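Crowd Control at the Eserau Market Office: A Study of Public Order Reporting
Student Project Report, Department of Civic Studies, Flimton College
Submitted 24th May

1. Background

In November a crowd gathered outside the district market office in Eserau after stall permits were withdrawn without notice. Police closed the main road for two hours and several traders were detained. The event was covered by two local outlets, the Ouellet Courier and Flastolport Radio, and their accounts differed on almost every point of substance.

This project compares the two accounts and asks how a reader would judge, from published reports alone, whether the police response was lawful. The work was carried out over one term as part of the shared projects program.

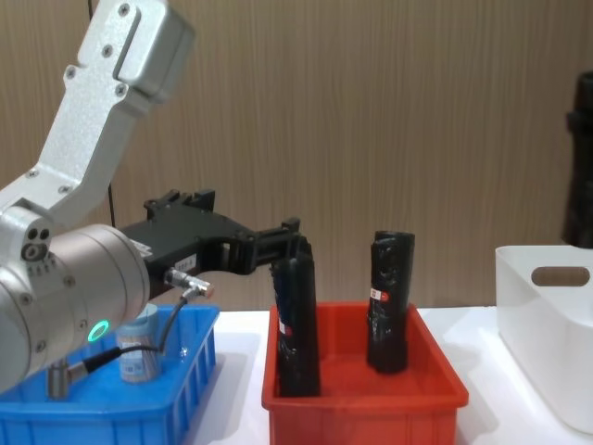
Figure 1. Robot arm with black parallel gripper, at a red bin.

2. Method

The group collected 42 news items published in the 16 days after the closure. Each item was read by 2 students working separately, who recorded the sources cited, the words used for the crowd, and any statement about the use of force. Where the readers disagreed, the item was discussed by the full group and a single entry was agreed.

A short questionnaire was also given to 200 residents of Eserau. It asked where they had first heard of the closure and whether they had later seen a correction. Responses were stored without names, as required by the college's research rules.
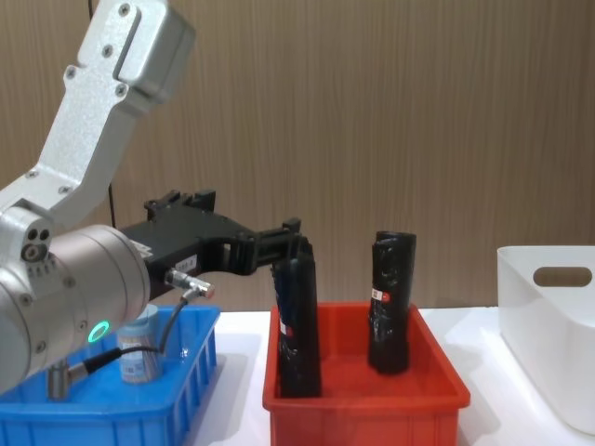 Items that only repeated an earlier bulletin were kept in the collection but marked as repeats, so that one statement would not be treated as several. Opinion columns were left out. The group considered including posts from trader associations and decided against it, as many had been edited after publication and the first versions could not be recovered.

3. Findings

The Courier relied mainly on police statements and used the word "disturbance" from its first report onward. Flastolport Radio spoke to traders at the site and called the event a protest — a term it dropped after the district office issued its own statement. Neither outlet published the order under which the road was closed.

Most residents who answered the questionnaire had first heard of the closure from a neighbor or relative. Few could recall a correction, although both outlets had issued one.

4. Limits of the Study

The district office did not answer a written request for the closure order. The legal question in Section 1 therefore remains open, and the group recommends that the request be made again next term.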